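第四章 谷物饮品的熬煮与调味
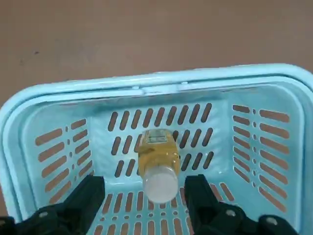

谷物饮品是以谷物为主料，加水熬煮、过滤或打浆后制成的饮料。大麦茶、米浆、燕麦饮、小米汤都属于这一类。它们的做法差别不大，口感却相差很多，原因主要在淀粉。本章先讲淀粉在水中的变化，再讲浸泡、炒制、熬煮和调味，最后安排两次操作练习。

学完本章，应当能够：说明淀粉糊化的过程；根据成品要求决定谷物是否需要炒制；独立完成一份米浆和一份大麦茶；判断成品过稠、过稀或带焦味的原因，并加以调整。

4.1 淀粉与水

生米放在冷水里，水会略微变浑，但不会变稠。加热以后，淀粉颗粒吸水膨胀，部分直链淀粉溶出，液体逐渐变稠，这个过程叫做糊化。不同谷物的糊化温度不同，同一种谷物也会因品种和存放时间而有差别。

糊化后的液体放凉，还会继续变稠，有时表面结出一层薄膜。放置更久，淀粉分子重新排列，水分析出，这就是老化。隔夜的米浆上层清、下层稠，就是这个缘故。重新加热并搅拌，稠度可以恢复一部分，口感一般不如刚做好时细腻。

糯米含支链淀粉多，煮出的浆黏而不易老化。籼米含直链淀粉较多，浆体清爽，放凉后容易变硬。粳米介于两者之间，初学者用粳米比较容易掌握。

4.2 浸泡

浸泡的目的是让水分进入谷粒中心。泡透的米用手指可以捻碎，断面颜色一致，没有白芯。夏季室温高，浸泡应放在冰箱冷藏室内进行，以免发酸。燕麦片已经过压制和熟化，不必久泡，泡得太久反而发黏。

浸泡后的水是否保留，要看用途。做米浆时通常倒掉，换清水打浆。煮小米汤不需要浸泡，淘洗一两遍即可下锅，反复搓洗会使汤味变淡。

4.3 炒制

大麦茶的香气来自炒制。大麦粒受热后，表层的糖类与氨基酸发生反应，颜色由浅黄转为棕色，同时产生烘烤香。炒制时锅要干，火不宜大，不停翻动。锅里开始有爆裂声以后，颜色变化很快，应当把火调小，随时取几粒咬开看断面。外层已经发黑而里面仍是白色，说明火太急。

炒好的大麦要立即倒出，摊在平盘里散热。留在热锅中，余温会使颜色继续加深，茶汤发苦。完全凉透后再装罐，否则罐内容易积水汽。

米和燕麦也可以先炒后煮。炒过的米做成的饮品颜色微黄，稠度比生米浆低，适合不喜欢黏稠口感的人。

4.4 熬煮与过滤

米浆冷水下锅，中火加热，边加热边搅拌，木勺要刮到锅底。开始变稠时最容易糊锅，此时转小火。一旦闻到焦味，应立即把上层浆液倒入另一口锅，不要刮动锅底。

大麦茶则可以沸水下料，小火煮到汤色合适后关火，加盖焖一会儿再过滤。过滤用细网筛即可，纱布滤出的汤更清，但速度较慢。

4.5 调味

糖和盐都在离火前加入。少量盐可以使谷物的甜味更明显，加多了会盖住香气。桂花、陈皮、红枣等配料各有主味，一份饮品中选用一种就够了。加奶的饮品应在谷物煮好后再放奶，加热到冒热气即停，不要煮沸。

练习一 粳米浆

材料：粳米98克，清水500毫升，糖适量，盐少许。

米淘净，泡透，沥干。加入全部清水，用搅拌机打细，过筛入锅。按4.4节的方法煮至微微冒泡，继续搅拌2分钟，加糖和盐，离火。记录刚煮好时与放凉后的稠度，并与4.1节的内容对照。

练习二 大麦茶

材料：大麦适量，清水适量。

将大麦分成两份，一份炒至浅棕，一份炒至深棕，用等量的水分别煮制。比较两份茶汤的颜色、香气和苦味，写出自己认为合适的炒制程度。

思考

小米汤放凉后表面的膜是怎样形成的？用糯米代替练习一中的粳米，水量应当增加还是减少？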